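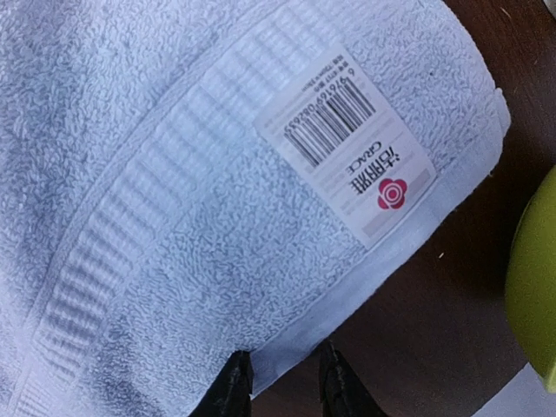
Pesbridge Manipulation Laboratory
@pesbridge_manip
11/07/2019

The laboratory has completed its comparison of two fingertip designs for the handling of household textiles. The main findings are set out in this thread. The work was led by Bronisława Stępień and Moataz Lamrani. 1/17

Pesbridge Manipulation Laboratory
@pesbridge_manip
The question was a practical one. Our partners at Ramalho wish to sort and fold mixed towels with a single arm and a parallel gripper. They asked which fingertips should be fitted, and whether the camera at the wrist is sufficient to guide the grasp without a second camera overhead. 2/17

Pesbridge Manipulation Laboratory
@pesbridge_manip
The two designs are referred to here as the Gronau tip and the Tirnthorpe tip. The Gronau tip is a soft pad with an angled end. The Tirnthorpe tip is a stiffer pad with a thin lip, intended to slide beneath the cloth. Both mount on the same fingers, and the exchange takes a few minutes with one hex key. 3/17

Pesbridge Manipulation Laboratory
@pesbridge_manip
We recorded 648 grasp attempts, divided equally between the two designs. Arm speed, closing force and approach height were held constant throughout. Each attempt began with the cloth laid on a tabletop and ended with a lift of 10 centimeters, held until the operator had entered a result. 4/17

Pesbridge Manipulation Laboratory
@pesbridge_manip
A grasp was recorded as successful only if one layer was held. Lifting two layers together was recorded as a failure, even when the hold was secure. Ramalho requested this rule, as a double layer spoils the fold that follows. 5/17

Pesbridge Manipulation Laboratory
@pesbridge_manip
Result for the Gronau tip: 297 successful grasps from 324 attempts. Most of the failures were double layers taken at a folded edge. 6/17

Pesbridge Manipulation Laboratory
@pesbridge_manip
The Tirnthorpe tip performed well on flat kitchen cloths and poorly on terry. Its lip catches in the loops before it reaches the table, and the cloth is pushed forward in a ridge. We do not recommend it for bath towels in its present form. The manufacturer has received our notes. 7/17

Pesbridge Manipulation Laboratory
@pesbridge_manip
On the choice of grasp point: a rounded fold is a difficult target. The wrist camera sees a clear change from pale cloth to dark table and the controller treats this as an edge, but a fold and a single hem can look much alike from directly above. 8/17

Pesbridge Manipulation Laboratory
@pesbridge_manip
The blue towel at the head of this thread is a case of interest. The woven border crosses the pile on a diagonal, and its ribs read very clearly against the loops. An early version of our edge detector preferred such bands to the true edge of the cloth. Amândio Prata has since corrected this by requiring a change in depth as well as in brightness. 9/17

Pesbridge Manipulation Laboratory
@pesbridge_manip
Labels present a similar problem. A white tag with a printed barcode, such as the GRACE label on that towel, offers far stronger contrast than anything in the pile. The detector now masks flat white rectangles before it searches for an edge. Labels are left in place for all trials, as they would be in ordinary use. 10/17

Pesbridge Manipulation Laboratory
@pesbridge_manip
On cameras: the wrist view was sufficient for the final approach in nearly every attempt. It was not sufficient for finding the cloth at the outset. Once the arm is low, a large towel fills the view and the controller has little sense of where the rest of it lies. 11/17

Pesbridge Manipulation Laboratory
@pesbridge_manip
Our recommendation is therefore to retain the overhead camera for the first move and to hand over to the wrist camera for the descent. Laurinda Leitão has written the handover routine and will maintain it. 12/17

Pesbridge Manipulation Laboratory
@pesbridge_manip
Lighting should be soft and even. Under a strong side lamp the loops cast heavier shadows, and the depth estimate over the pile becomes noisy. Diffusers were fitted before the recorded trials began. Attempts made before that date are excluded from the totals. 13/17

Pesbridge Manipulation Laboratory
@pesbridge_manip
Regarding wear: the soft pads collect lint from terry and lose some of their hold. We wiped them with a damp cloth between sets. Sites planning longer runs should add a cleaning step to the work schedule and keep a spare pair of pads at the station. 14/17

Pesbridge Manipulation Laboratory
@pesbridge_manip
Limits of the study. All trials used one arm and one controller. Damp towels were not tested. Closing force was fixed at a moderate setting, and a lower setting may reduce the number of double layers. These results should not be applied to fitted sheets or garments. 15/17

Pesbridge Manipulation Laboratory
@pesbridge_manip
A second round is planned for January. It will cover damp cloth and a range of closing forces, and will include a revised Tirnthorpe tip if one is available by then. Groups wishing to propose other fingertips should send a drawing of the mounting plate in advance. 16/17

Pesbridge Manipulation Laboratory
@pesbridge_manip
The full results table and the trial procedure may be requested from Albertina Coelho at the laboratory office. Please state whether the wrist recordings are also required, as these are supplied separately on disk. 17/17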